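Unit 6: Heat Transfer at Contact Surfaces
Instructor: Patricio Lorente

6.1 Contact resistance

Two machined surfaces pressed together touch only at their high points. The gaps between hold air, which conducts poorly. The temperature drop across such a joint is written

dT = q x R

where q is the heat flow in watts and R is the contact resistance in kelvin per watt. R falls as pressure rises, and falls again when the gaps are filled with grease or a soft pad. For a flow of 40 W and R = 0.5 K/W, the drop is 20 K.

6.2 Spreading

A small source on a large plate does not use the whole plate evenly. Flow lines fan out from the source, and the added term is called spreading resistance. It depends on the ratio of source area to plate area, on plate thickness, and on conductivity. A processor package is the usual case: the metal lid carries heat outward from a small die before it reaches the cooler.

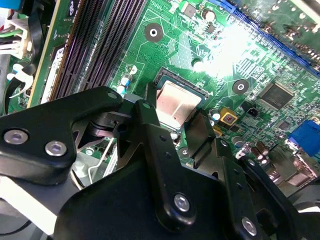

6.3 Series networks

Resistances in series add. Draw the path first - die, lid, joint, cooler, air - and label each node with its temperature. Radiation is neglected in this unit.

Problems

1. A source at steady state delivers 40 W through a joint with R = 0.3 K/W. Find dT.
2. Repeat with the air at 300 K and a cooler of 0.5 K/W added in series. Find the source temperature.

Read Section 5 of the Gornura notes before lab.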